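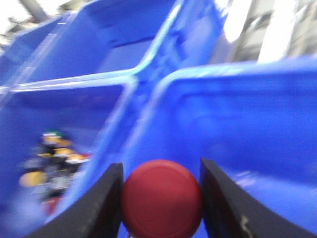

Notebook, Lurer coatings room
November, Sunday, 9:40 a.m.

Continuation of the adhesion work on the Gandine primer. Batch 16 was opened this morning and stirred by hand for 2 minutes before sampling. A thin skin had formed under the lid and was removed with a palette knife. Color and odor normal. The Henríquez viscosity cup gave a longer drain time than on batch 15, although the room was colder than usual and the reading should be repeated once the heating has been on for a full morning.

Steel panels were wiped with solvent, dried, and coated in a single pass. Film thickness was set at 50 microns wet. Two panels showed pinholes near the lower edge and have been set aside — they are not to be used for the tape test, but please do not discard them.

The remaining panels went into the oven at noon. The door seal is still poor on the left side. A request for a new seal was filed last month and has not been answered.

Salt spray: the Drostudness panels have reached 3000 hours. Slight blistering along the scribe, none on the open face. Rust creep was measured at the usual points and entered in the green binder. The previous entry in that binder gives creep in inches, and all later readings are in millimeters. The column heading should be corrected before anyone plots the series.

Outstanding:
Repeat the cup reading on batch 16.
Cross-cut and tape test after the panels have cooled overnight.
Order tape. One roll left, already started.
Ask Gandine whether the skin on the new batch is expected — the data sheet does not mention it.

Oven off at 4:15 p.m. Panels left on the rack with the door open.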